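Lūse – a household fruit and veg log

README, last touched 12 July 2022

Hi! If you've opened this folder you probably want the big table, so: it's luse_main.csv, and it has 3,000 rows. Each row is one piece of produce that came through our home and got laid out, looked over, weighed and written down before it was eaten (or, sadly, binned). I started it to settle an argument over whether the small mandarins keep longer than the big ones, and then I just kept going.

I'm Matvii Stelmakh and I do the weighing and typing. Dzintra Kalniņš did the first pass on the names and caught a lot of my silly ones, like the stretch where I had typed "orange" for anything that was orange.

What's in the folder

luse_main.csv – the table
names.txt – the spelling list, one name per line
leftovers.csv – 350 rows I don't trust, mostly things I forgot to weigh before somebody ate them
flirnus.py – Dzintra's little script that checks names against the list. Run it before you send me anything, please!

Columns

item: plain name, lower case, singular. So apple, mandarin, orange, plum, strawberry, carrot, broccoli.
color: what it looks like from across the room. I don't do shades. A plum is red or dark purple and that's as fancy as I get.
grams: whole number, kitchen scale, stem left on. Leafy things get weighed with all their leaves.
put_on: tray, oval plate, round plate, dish or sheet. "Sheet" means straight onto the plastic.
state: firm, soft, bruised or split.
days: how long it lasted after layout. Blank if it got eaten first, and that's a lot of blanks.

How I lay things out

The kitchen counter is tiny, so I use the bed. Plastic sheet over the bedding, tray on one side, plates toward the back where I won't lean on them. Fruit rolls on a mattress much more than you'd think – a raised rim makes all the difference, and small things like strawberries and plums are far happier with one. Carrots stay put pretty much anywhere. I pull the plastic smooth when I begin and it never stays that way.

Known problems

Mandarin and orange got mixed up in the first 200 rows. I fixed the ones I could from the weights, but a small orange and a big mandarin overlap and I wouldn't build anything on those rows. Dzintra would drop them completely. I'm too attached.

The scale was swapped halfway through for a Gomusov one that reads a touch heavier on light items. I haven't corrected for it.

Anything marked "Mavier" in the notes came from the market box and not the corner shop. The box fruit is usually smaller.

Layout, with the pink plastic down and the orange oval plate at the back:
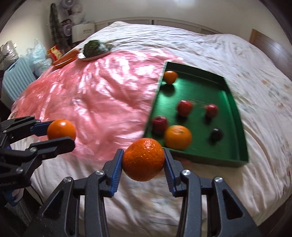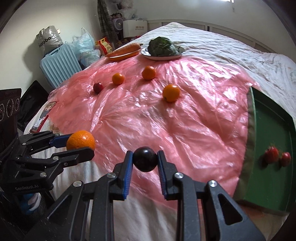 Can I add my own fruit to the table?

Send up to 100 rows at a time in the same column order, with the weights in grams, and I'll merge them under a separate source name so they don't get mixed in with ours.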